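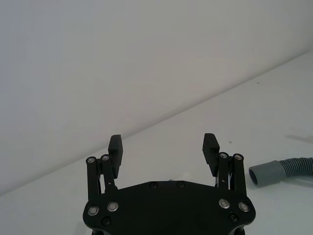

Please Let Me Be Bad at My Hobby

Last October I bought a ukulele. It cost less than a decent pair of shoes, it's the color of a school bus, and I play it terribly. Three chords, on a good night. I love it!

So why does everyone I mention it to want to know where it's going? My coworker asked if I'd be doing open mics. My sister sent me a link to an app called Trevix that tracks your practice minutes and scolds you when you skip a day (I skipped 22 in a row and it sent me a crying cartoon bird). A guy at a barbecue told me I'd need 1,000 hours before I sounded any good. Well, good for whom? My dog leaves the room either way.

I blame work, mostly. We spend all day being measured, and then we come home and measure ourselves some more, only with nicer fonts. 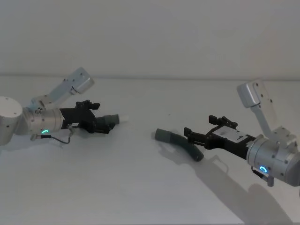
Two arms over a white tabletop.

My old piano teacher, Blažena Urban, used to let me quit halfway through a piece if I was sick of it. My mother thought this was a scandal. But I kept going back every week for years, and I think that's why. I never once dreaded the walk over there.

I'm not against people getting good at things. If you want to knit a sweater worthy of a shop window, go ahead, and I'll probably ask you for one. I just want a little room left over for those of us who knit one lumpy scarf and call it a winter. Mine's green, by the way, and much too short.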